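Cloth folding

Cloth folding is the practice of laying a flexible textile over itself along one or more lines so that it occupies less area and can be stacked, carried or stored. It is applied to garments, towels, bed linen, napkins, cleaning cloths and flags. The work may be done by hand on a flat surface, by hand in the air, with simple aids such as folding boards, or by machine. The article deals mainly with the folding of small and medium pieces on a table.

Terminology

The line along which a cloth turns back on itself is the fold line. The mark that remains after pressure is applied is the crease. The side intended to be seen in use is called the face, and the opposite side the back or underside. A fold that brings two opposite edges together is a half fold; one that brings both side edges inward is a gate fold. In laundry work, a piece that has been left without any regular fold is described as bunched or crumpled, and the process of returning it to a flat state is called spreading or laying out.

Laying out

A crumpled cloth has no fixed shape, and its edges and corners may be covered by other parts of the same piece. Laying out usually starts with the location of one corner. The corner is lifted, the adjoining edge is followed to the next corner, and the two are drawn apart until the edge between them is straight. The remaining fabric is then lowered onto the table and smoothed outward from the center.

Small pieces are commonly handled by pinching. In a pinch grip the fabric is held between two opposed surfaces, either the thumb and forefinger or the tips of a tool. A pinch may take up a single layer or several. If the upper layer alone is wanted, the grip is made close to an edge, where the layers can be told apart. Where two points are held at once, for instance the near side of the cloth and a far corner, the tension between them pulls out loose wrinkles in that direction but has little effect on those running across it.
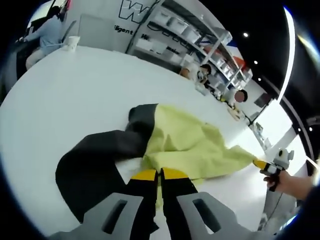 A two-toned cloth, black and pale yellow-green, crumpled on a white table. A patch of white underside shows at one of the folds.

Color and the visibility of layers

Cloths with differently colored faces and undersides are easier to lay out, as any area that has turned over can be seen at once. Pieces divided into two or more blocks of color offer a further guide. The seam or boundary between the blocks can be used as a fold line, and its direction shows whether the piece is square to the table. Plain dark fabrics give the least information. Shadows inside the wrinkles are hard to make out, and overlapping layers tend to merge into one shape.

The color of the work surface has a similar effect. A white or light gray table gives a clear outline to dark and strongly colored fabric but a weak one to white linen, for which a darker top is sometimes preferred.

Surface

The table should be larger than the cloth when fully spread. Smooth, hard tops allow the fabric to slide and are suited to squaring and straightening. Padded tops hold the cloth in place and are suited to pressing. On tables with a curved or rounded edge, the edge cannot be used as a reference for alignment, and the fold is squared against the cloth itself.

Common sequences

The simplest sequence consists of two half folds made at right angles, which reduces a cloth to a quarter of its spread area. It is used for napkins and cleaning cloths. Towels are often folded in thirds along their length and then in half across it, a pattern that hides the side edges. T-shirts are normally laid face down, with the sides and sleeves turned toward the center of the back before the lower edge is brought up to the collar.

In her guide to linen room work, Do-yoon Shim treats laying out and folding as separate tasks and times them separately. In one Friday session recorded in the guide, 97 hand towels were processed, and laying out took about 2 times as long as folding. Shim attributes the difference to towels that had dried in a bunched state.

Storage

Folded pieces are stacked with the last fold facing outward, so that a single item can be drawn from the stack without catching the edge of the next. Stacks may be kept on open shelves or in boxes. In filing storage, the pieces stand upright side by side and are removed from above. Heavy fabrics are generally placed at the bottom of a stack, and items kept for long periods are refolded along different lines to limit wear at the creases.

See also

Ironing
Laundry
Napkin folding
Textile care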